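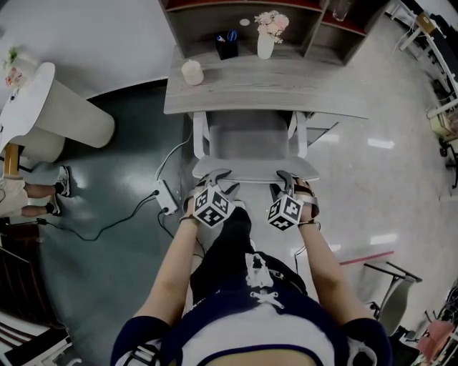 Social media publishing accounts are inspected before the start of each campaign and once more at its midpoint. The checklist applies to every account operated by Pladus on behalf of a client, including accounts opened for a single event. The inspector works from the account itself and not from screenshots supplied by the account team. Each item is marked Pass, Fail or Not Applicable. A comment is required for every Fail and is welcome elsewhere.

Account group: Flovance spring campaign
Inspector: Ching-wen Hsieh
Account lead: Ebere Bassey
Inspection month: May
Posts in review period: 446

Section A. Access and sign-in

A1. Two-step sign-in is active on every account.
Pass.

A2. Former staff and former agencies have been removed from the user list.
Fail.
Comment: Three users from the previous agency still held editor rights. Removed during the inspection. The account lead is to confirm with the client that no scheduled posts were attached to those users.

A3. Recovery e-mail and telephone number belong to the company and not to an individual.
Pass.
Comment: The recovery number was changed in the last quarter. The access register still shows the old one and must be corrected.

A4. Connected third-party tools appear on the approved list.
Fail.
Comment: Birlow is approved for scheduling only. On this account it also holds permission to read direct messages. Permission to be withdrawn by Cheuk-hei Chu.

Section B. Content controls

B1. Every scheduled post shows a second approver.
Fail.
Comment: Of the 446 posts in the review period, 29 were approved by the same person who wrote them. Most were replies to event questions that had been logged as posts. The event team is reminded that a reply placed in the schedule is treated as a post.

B2. Paid partnerships carry the required disclosure.
Pass.

B3. Written permission is on file for customer photographs and quotations.
Pass.
Comment: Two permissions are stored under the wrong campaign name. Refile under Flovance.

B4. Links lead to live pages and carry the correct tracking code.
Pass.
Comment: See C2 regarding the naming of codes.

B5. Alternative text is present on images.
Fail.
Comment: Present on the main account, missing on most posts from the event account. Lok-yiu Chou has agreed to complete the older posts, beginning with those pinned to the profile.

Section C. Measurement and reporting

C1. Reach, replies and click-throughs are reported separately.
Pass.

C2. Tracking codes follow the naming rule (client, channel, month).
Fail.
Comment: The codes in the first batch omit the channel. Do not rename codes already in use. Add a note to the report explaining the gap and apply the rule to new codes.

C3. Paid and unpaid results are shown in separate columns.
Pass.

C4. Figures in the client report match the figures in the account.
Pass.
Comment: Checked against the Shek dashboard. The dashboard refreshes overnight, and the comparison should be made before 10 a.m.

Section D. Complaints and incidents

D1. Complaints receive a first reply within 60 minutes during staffed hours.
Pass.

D2. The escalation contact is named and has a named deputy.
Fail.
Comment: Wing-sze Yau is listed as both contact and deputy. A different deputy is to be appointed by the account lead.

D3. The instruction for pausing all scheduled posts has been tested.
Not Applicable.
Comment: The test is due at the midpoint inspection. The event account must be included, as it uses a separate queue.

D4. Hidden and deleted comments are logged with a reason.
Pass.
Comment: Several entries give "spam" as the reason without a copy of the comment. A copy is to be kept in future.

Result: Conditional pass. Items A4 and D2 must be closed before the next batch of posts is released. All other open items are to be closed before the midpoint inspection.

Signed: Ching-wen Hsieh
Received: Ebere Bassey
Copy to: Wing-sze Yau, Lok-yiu Chou, Cheuk-hei Chu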